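Workshop notebook, 3/5/19

Touring bikes, wheels and racks

Back wheel for the Mitham ride first. The old rim had a crack starting at the third eyelet from the valve, drive side, so truing it was pointless. Cut the spokes out, kept the hub. Cones are fine, one slight mark on the left that I can feel with a pick but not through the axle. Repacked it and left the locknuts a hair loose to allow for the skewer.

Laced it three-cross onto the Gavalas rim. Spoke calculator wanted 291.4 on the drive side and I only had 291 and 293. Went with 291. Nipples sit just below the slot, which I can live with. Brought it up to tension in quarter turns, stress relieved twice, and it lost a bit on the left each time. Final lateral is good. There is still a small hop at the rim joint and I'm leaving it there – chasing it would put two spokes well over the rest.

Weighed the full touring load on the hanging scale: 18 kg with both rear panniers, tent and the tool roll. The Sulico rack is meant for more than that on paper, but the lower bolts had backed out again on the test loop. Same as in February. That loop is 11 miles with the gravel section past the quarry, and I checked the bolts with a key before leaving.

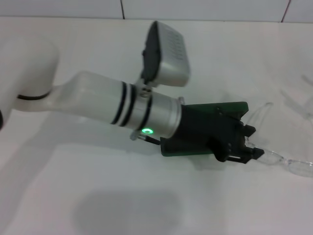 Bo-ram Kang thinks the bolts are a symptom and the rack stays are the trouble. The stays are bent inward to reach the seatstays, so they pull on the lower mounts every time the load swings. Her advice was to undo everything, set the rack on the dropouts with no load in it, then bend the stays until the holes line up by hand. Threadlocker after that, and only on the bottom pair. She also said to move the tent to the front and see if the sway goes away before buying anything.

Did the stays this afternoon. Took 7 mm out of the left one and less out of the right. Holes now line up without pushing. Medium threadlocker on the lower bolts, grease on the upper ones, paint marker line across each head so I can see if they turn. Tent not moved yet, no front straps that fit.

Chain on the Nellolau tandem: past the 0.75 mark on the checker. Ordered two and will join them. The timing chain is all right. Rear brake cable is frayed inside the lever, so that gets done at the same time. Housing can stay.

Still to do:
Loop again with full load, look at the paint marks at the quarry and at the end
Recheck tension on the new wheel after the loop
Front straps for the tent
Spokes – reorder 292, we are always one size out
Bottom bracket on the tandem creaks under the stoker only, try the pedals first

Invoice for the rim came to 153 with shipping. Put it in the blue folder.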